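Fri 5 January — grippers on dark cloth, Zulcombe pads vs the old Kestau ones

Back at the bedroom setup with the hand-held gripper, folding black clothes on the orange duvet.

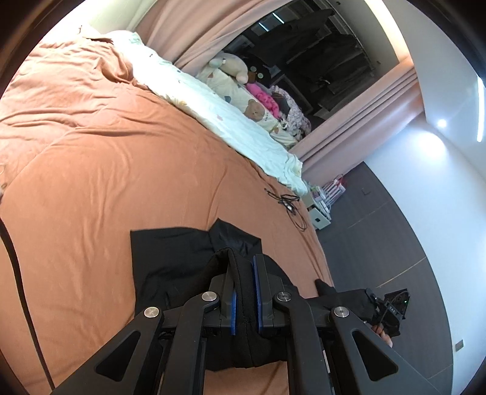 I did 80 grabs with each set of pads before lunch and my wrist is letting me know about it! The Kestau pads are grippier on paper, but they drag the top layer sideways on thin stuff and I kept losing the fold halfway across (drove me bonkers). Zulcombe pads missed 9, mostly at hems, and when they did catch they held on nicely.

Colour is the other headache. Black cloth against black jaws is murder for the tracker, so the blue edging on the pads is a real help — I can find the fingertips by eye when I scrub through the recordings, anyway. The Peltonen controller still lags a bit on fast closes, around 100 ms by my reckoning. Haven't touched the gains. Gruso software dropped the log 2 times and I had to restart it, so those runs are in the folder marked "bad" and please don't use them.

Still to try: closing slower on the hems, and a grey T-shirt to see if the tracker cheers up. The heavier arm isn't coming until March, so it's all by hand for now. Spare pads are in the top drawer, left side.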